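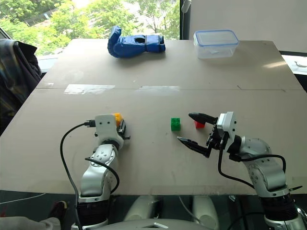 Why do people keep going back to the same small lake every summer? Mostly for the sameness of it, if you ask the families who rent on Clidska Lake, and for the pie.

I first went up there in August, on the advice of a cousin who had run out of patience with my complaining about hotels. The road in is gravel for the last 6 miles, and you lose the radio well before that, so I arrived in a silence I hadn't planned on, with a bag of peaches sliding around on the back seat and no clear idea which of the green cabins was mine. They are all green. There's a can of that green in the shed behind the office, and every spring somebody opens it and touches up whatever the snow has taken off.

The office belongs to Tudur Craddock, whose parents bought the place when it was a fishing camp and who still keeps the bookings in a ledger, in pencil. He gave me a key, a flashlight and a long talk on the stove in my cabin, an old Gasser with two good burners and one that he described as moody. (It was moody. I made my coffee on the left and left the right alone.)

"People ask me when I'm putting in the internet," he told me. "I tell them the same thing my dad told them about television."

I never did find out what his dad told them about television, as a woman came in just then wanting worms.

The days up there have a shape to them, and you fall into it before you notice. Swimming is in the morning, before the wind gets up. After lunch the porches go quiet and the screen doors stop slapping, and around four the kids start drifting toward the dock again with towels over their heads. In the evening there are cards. Everyone on the lake plays a game called Firkura, which I was taught on three separate porches with three separate sets of rules, each one presented to me as the real one – and I lost at all of them, very happily.

Then there's the pie. The store in Fuvham, across the water, sells blueberry until it's gone, and the sensible way to get there is by rowboat, early, with somebody stronger than you at the oars. I went with a retired couple who have had the same two weeks every year since their honeymoon. They bicker about steering the whole way over and share one fork on the way back. I ate mine with my fingers and got blue all down my good shirt, and I still haven't managed to get the stain out.

My last night it rained, so I sat in bed with the cabin guest book, which goes back further than I do. Someone had written down every fish they caught. Someone else had written only, "Cold. Wonderful. Back next year." I turned the page and there they were, the next year, in the same handwriting, complaining about the stove.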